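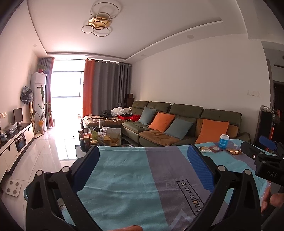 Keeping older tenants in their own homes: an interview with the head of home visits at Clurkton Housing Association

September 6, 2018

Clurkton Housing Association lets 1,871 homes in the town and in the villages on its northern side. A growing share of the people who live in them are over seventy, and many have held the same tenancy for more than 25 years. The association's head of home visits spoke to us about the service, which began in January, and about what tenants have asked of it so far.

The service was set up after a review of transfer requests. "We found that a good many older people were asking to leave homes they liked," she explained. "When our officers rang them, the reason was often a bath they could not climb into, or a back step. Those are matters we can deal with, and in the past we had no proper way of hearing about them."

Each visit lasts up to 2 hours and takes place in the tenant's living room, usually at the table. Officers are asked to leave their forms in the bag for the first part of the conversation. "People will tell you their home is fine if you arrive with a list," she said. "If you ask how they spent the morning, you learn that they no longer go upstairs until bedtime, or that the washing is dried indoors as the path to the line is uneven."

Small works make up most of what follows. Grab rails, lever taps, a second stair rail and better lighting on landings can be ordered by the visiting officer without further approval, up to a limit of £1,000 for each home. Larger works, such as a level-access shower, still require an assessment by an occupational therapist. The association accepts that the wait for this is too long and is in discussion with the council about it.

Asked whether tenants worry that a visit may lead to pressure to move, she said that the concern was raised often. "It is a fair question and we answer it in the first letter. A visit has no bearing on the tenancy. Some people do decide that they would like a smaller place, and we help them with that, but the officer does not bring it up."

Several tenants have moved within the past year to the ground-floor flats at Brinia Court. The flats were let first to people already living nearby, so that they could keep the same doctor and the same bus. The shared lounge there has been slower to find a use. "We had planned a weekly programme and few people came. The residents asked for the room to be left open in the evenings instead, with the heating on, and that has worked better."

The association has also changed the way it reports repairs back to tenants. Appointments are now booked through a system called Stonix, which sends a text message or, where preferred, a printed card. The cards were nearly dropped on grounds of cost. "I am glad that they were kept," she said. "A number of our tenants put them on the mantelpiece and show them to their families."

Rail fitting and minor joinery are carried out by Zupan, a local contractor, under an agreement that will be reviewed next year. Fitters are expected to agree the height of each rail with the tenant before drilling - a point added to the contract after early complaints.

Tenants aged sixty-five or over may ask for a visit at the association's office or by telephone. Relatives may make the request on a tenant's behalf, provided that the tenant has agreed to it.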